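Nolisville Makerspace: opening safety check
Jan 4, 2026
Checked by: Catriona Gunn

Front door and ramp: OK. New grip tape is terrific, well done Ilgın!
Exit signs: OK, all lit.
Extinguishers: OK. The one by the kiln is due for service in April.
First aid kit: needs burn gel and 12 large bandages. Everything else is stocked (hooray).
Kiln room fan: OK, and so much quieter since the new belt went in.
Extension cords: 2 frayed, tagged and pulled. Please don't borrow them back!
Paint cupboard: latch sticks. Gönül has a spare in her colour bin.
Benches: OK. Keep the tops clear and I'll be one happy inspector.
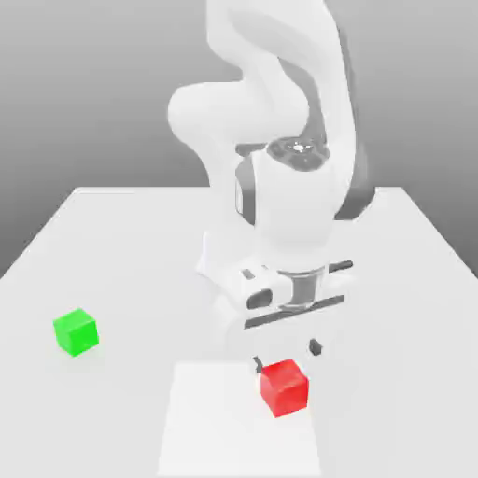
White arm and white table, plain grey backdrop (render).

Sinks: OK, left tap drips a little.
Next check: Seo-ah Ham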